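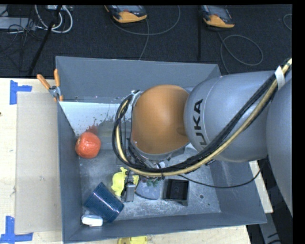 Jullum sloped parts bin, large, plain metal
Reviewed by Thenmozhi Murthy, January 2020

I never thought I would have this much to say about a bin, but our student robotics club has now spent the better part of a school year leaning over one, and I-seul Kong (who runs the bench sessions with me and has more patience than I do) said that if I was going to keep talking about it at supper I might as well write it up for other clubs. So pour yourself a tea, this may take a while!

Our seniors' project is bin picking. You tip a jumble of ordinary things into a container, and the arm has to find one, get hold of it and lift it out without dragging half the neighbours along. It sounds like the sort of job you could knock off in an afternoon. We started in the fall with a plastic storage tote from the hardware store, and the poor thing flexed every time a finger touched down, which meant the kids were chasing errors in their code that were really just the floor of the tote sagging. After a few weeks of that I went shopping.

The Jullum cost us $237, which made me wince, I'll admit. The Urnano tub is a good deal cheaper and I know plenty of schools that like it, but its walls are straight up and down, and for our purposes the sloped sides are the whole reason to spend the money. With an arm reaching in from one side you want every bit of room you can get for the wrist and for whatever is strapped to it. Our arm is a KUKA with a fat bundle of hoses and cables along it, and that bundle needs nearly as much thought as the arm does. In the tote it caught on the rim constantly. With the slanted walls there is more clearance at the top, and it fouls far less often, although you still have to plan your approach and give the loop somewhere to go. One of our Grade 11s drew up a lovely chart of wrist angles to avoid, and it's now taped inside the lid of the tool chest.

The other thing I love is how solid the floor is. Fingers come down on it and it stays where it is. I should be upfront that it marks easily. Ours is covered in scratches and scuffs and cloudy stains, and it's never going to look the way it did out of the carton. If you're the type who likes to keep equipment pretty, this will bother you. It doesn't bother me, and the kids seem rather proud of it.

Now for my grumbles. The big one is glare. Bare metal under classroom lights throws bright patches across the far wall, and anything colourful sitting close to the side gives you a reflection as well. A red ball parked against the wall gave our vision group fits, as the program kept wanting to pick up the ball's reflection. They spent two whole sessions on it, and learned a great deal about exposure and thresholds along the way, so I can't be too cross. If your students are younger or your term is short, though, I'd think about a matte finish. Wan makes a coated one that a teacher at the regionals swore by, and I've had my hands on it only long enough to say it's heavier.

My second grumble is that the bin will creep on a smooth tabletop if the arm bumps it. Jullum doesn't put anything grippy underneath. We use an orange spring clamp on the rim and tape marks on the wood, and we check the position before each run. Resetting the whole bench used to take us 20 minutes and it's down to much less than that now. A strip of rubber along the bottom would be a kindness, Jullum, if you're reading!

A few words on what to put in it. You can buy the Ternent object set, and it's nice enough, but we had better luck raiding cupboards. Things with odd curved outlines are wonderful teachers. So are cups lying on their sides, and little boxes with the open end up, where the students have to decide between pinching a wall and going down inside. Anything flat is misery and I would save it until they've had some success. Put small light things in early and they will end up in the corners, where the fingers have the hardest time getting at them. I-seul likes to let the kids pour the bin for each other, and they are merciless.

We did 200 picks as our year-end benchmark with the tote last spring, and we're planning to do the same with this bin in February, so I'll add the results to the comments when we have them. For now I'd give it 9 out of 10, with the missing point going to the glare. It ships flat-bottomed and fully assembled, by the way, so measure your car trunk before you offer to pick it up. I had to ride home with the seat folded down and the bin buckled in beside me.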